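Remote Arm Operators (part-time, paid)
Prukora, Pindham
Hours: 20 a week, in shifts of 3 hours or less
Reports to: Farzana Kazmi, demonstrations lead

We teach robot arms to tidy up. More exactly, we teach them to pick up pens and put them where pens go, a skill most people believe they have and very few practise. The teaching is done by showing. A person takes hold of a set of controls, moves the arm through the job from start to finish, and the computer keeps a record of every joint along the way. Do that enough times, with the pens lying in enough different places, and the arm starts to manage by itself. We currently have 1,374 good demonstrations of the pen task. We would like a great many more, and the people who made those would like to be allowed to do something else on occasion.

You would be one of the people at the controls. No degree is needed, in robotics or anything else. Our best operator so far, going by the number of recordings we kept, came to us from cake decorating. Our worst had a doctorate and kept stopping to explain what the arm ought to have done. He is happier now, in management.

What the work is like

Each shift begins in simulation. You sit at a desk in our Pindham office with a screen, a headset if you get on with headsets, and a small jointed controller called the Jevudo, which moves the arm on the screen as you move it in your hand. You are given a layout and a written instruction. You carry it out at a calm, even pace, mark the recording as good or bad, and the layout is shuffled for the next one. Later in the shift you may move over to the real arms in the workshop, where the same motions apply and dropped pens roll under things. 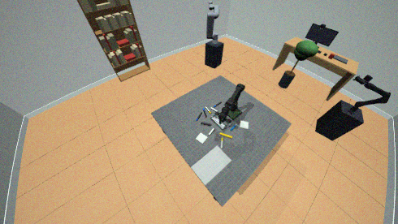
An attempt at the pen task usually takes a new starter a few minutes and an experienced operator a good deal less. We don't set a speed target. We tried one once, and for a fortnight the arm learned to snatch. What we want is movement that a machine can sensibly copy: come in from above, close the gripper, lift, pause, carry, let go. If you miss, you may try again within the same recording, as recovering from a mistake is worth teaching too. If you miss five times and begin to mutter, stop and mark it bad. The microphone is off, but the muttering tends to show in the wrist.

You will also be asked to write a line or two of notes at the end of each batch. "Marker slipped on second grasp, controller felt sticky" is a useful note. "Fine" is less useful. A former operator's notes on the general character of marker pens ran to several pages and are still read aloud at leaving dos.

What we are looking for

Steady hands and a fairly steady temper. Good eyesight, with glasses or without. The ability to do a small thing carefully, and then do it again, without either drifting off or inventing a better way halfway through. If you do think of a better way, tell Farzana between batches, and she will want to hear it.

Left-handed applicants are very welcome. Nearly all of our recordings were made by right-handers, and the arm has begun to favour one side of the table in a way that our engineer, Aminu Abubakar, describes as "political".

Experience with video games may help, though less than people who play them expect. Sewing, model making, dentistry, soldering and icing have all served us well.

What we offer

Pay is £1,787 a month before tax, for the 20 hours. There is paid holiday on top, a proper chair, and a break of ten minutes in every hour that you must take even if you are on a good run. Training lasts two weeks and is paid at the full rate. You will be trained by Omolara Onyeka, who has more patience than the arms have, and they have no choice.

The contract runs for nine months in the first place. We hope to extend it when the Okeke project moves on from pens to cutlery, but we can't promise that, and we would rather say so here than at your leaving do.

Morning shifts start at 8.30 and afternoon shifts at 1.15. The office has step-free access and the desks go up and down. If long spells in a headset make you queasy, you can work from the flat screen instead, as half the team does.

How to apply

Send a short letter and a list of past jobs, paid or unpaid, to Noemi Longo at Prukora by the end of June. In the letter, please describe something fiddly you have done many times over and how you kept doing it properly. One page is plenty. We don't need a photograph or a personal statement about your passion for automation.

Those we invite in will spend forty minutes with Noemi and Chiamaka Chukwu, half of it talking and half of it at the controls. You won't be expected to be any good at it. Travel costs within the county are repaid on the day, and everyone who comes in will hear from us either way.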